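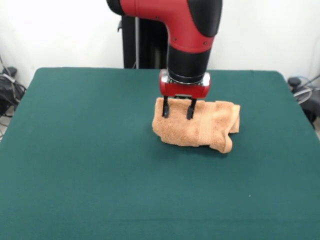
Divon: the files from our Jamstead facade show

Hi! You've found the folder for Divon, the projection piece we ran on the front of the old Cladetov building in Jamstead last September. People kept writing to ask for bits of it (mostly the masks, sometimes the moth), so I've put the whole lot in one place and I'm going to try to keep it tidy. I did the mapping and the cue list. Mwende Bakilana drew and animated everything that moves, and Ghizlane Ouali wrote the music and recorded most of the odd noises in her stairwell.

The short version of the story: a moth gets locked in a clock tower, eats the numbers off the clock face, and the whole building slowly forgets what time it is. It runs 21 minutes and then loops, with a dim section at the end so people know they can leave.

What's in here

masks/ – the black and white mattes for the facade, one per window, ledge and column, plus one big composite. They're PNGs, and they line up with the building as seen from the left projector and the right projector, so there's an L and an R version of each.

frames/moth/ – Mwende's hand-drawn moth, all 2,000 drawings, scanned and cleaned up, with transparent backgrounds. She drew on paper. I still find this hard to believe.

frames/clock/ – the clock numerals falling off, exported as image sequences. The VII is missing a chunk in the last few drawings and it's supposed to be.

audio/ – the stereo mix, the separate stems, and a folder called stairwell with Ghizlane's raw recordings. Turn your headphones down before you open the one called door_big.

cues/ – the cue list as a CSV. Columns are time, cue name, which projector, fade in, fade out, and a notes column where I was mostly talking to myself.

facade/ – my survey drawings and the flattened elevation we built everything on. Start here if you've never mapped a building before. It'll make the masks make sense.

How the files are named

Everything goes scene, then layer, then side, then frame number. So s03_moth_L_0112.png is scene three, moth layer, left projector, frame 112. Scenes are numbered in show order except for scene six, which got moved to the front two days before we opened and which I never renumbered. It's the first thing the audience sees. Sorry! Renaming it would have broken the cue list and I was tired.

Anything starting with an underscore is a test. I left them in for anybody who wants a grid or a set of alignment crosses to start from.

Running it yourself

You don't need our building. If you just want to see the piece, open the flat preview in the top folder and it'll play on any normal screen. It's a bit strange seeing it that way, with the columns drawn in gray where the real ones would be, but you'll get the idea.

If you want to throw it on a wall:

1. Set up two projectors side by side with a bit of overlap. Ours came from Sipos, who were lovely about us bringing them back a day late.

2. Load the composite mask first and get your corners pinned. Do this after dark. I tried to be clever and start at dusk, and every single corner had to be redone.

3. Bring up the alignment crosses on both sides and nudge until they sit on top of each other in the overlap.

4. Load the scenes in the order given in the cue list (remember scene six goes first).

5. Start the audio from the same machine as the video if you possibly can. We ran them separately on the opening Saturday and by the end of the night the moth was landing well after its own thump.
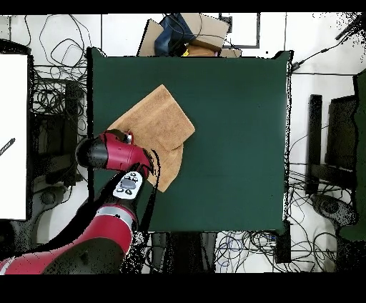

Things I know are wrong

The R mask for the third ledge is too fat. On the night we hid it with a soft edge, and I've never gone back to fix the PNG. If you're using the ledges for your own thing, trim it a little on the underside.

Scene four has a flicker in the top left windows, and I think it came from a bad export. The source drawings are fine, so if you rebuild the sequence from frames/moth/ it goes away.

The cue list says the bell rings 45 times. Ghizlane insists it's fewer. I've listened to it with a pencil in my hand and gotten two different answers, so the number stays until somebody proves me wrong.

The survey drawings show the facade without the drainpipe on the right side. The drainpipe is very much there. In the show, Mwende turned it into a vine, and that layer is called vine and not pipe, in case you go searching.

A few notes on the colors

The Cladetov front is a yellowish stone and it drinks up blue. Everything Mwende painted as a cool night sky came out a sort of pond green on the first test, so we pushed the blues hard. On a white wall they'll look loud. I've included the original palette next to the pushed one in facade/palette/, and if your wall is pale I'd go with the original. Reds mostly took care of themselves.

Black is never really black outdoors, either. We had a street lamp close by, and the town kindly put a hood on it for us, which helped more than any setting I fiddled with.

What you can do with all this

Masks, survey drawings, test grids and the cue list: use them however you like, change them, no need to ask. They'd only fit one building anyway, but the structure might save you a weekend.

Mwende's drawings: fine for teaching, school projects, student work and anything you're not charging for, with her name on it. For anything paid, write to her first. She says yes a lot.

Ghizlane's music: please don't cut it up or put it under something else. The stairwell recordings are the exception and she's happy for those to go anywhere – she'd love to hear what you make out of them.

Changes since the first upload

Added the separate stems. Took out a duplicate copy of scene two. Fixed the file names in frames/clock/ that had spaces in them. Put the missing R crosses back in the test folder (thank you to the person in the next town over who spotted that!).

Still to come: a proper recording from the square with the crowd sound, once Ghizlane has finished mixing it, and Mwende's sketchbook pages if I can get her to stop apologizing for them and let me scan them.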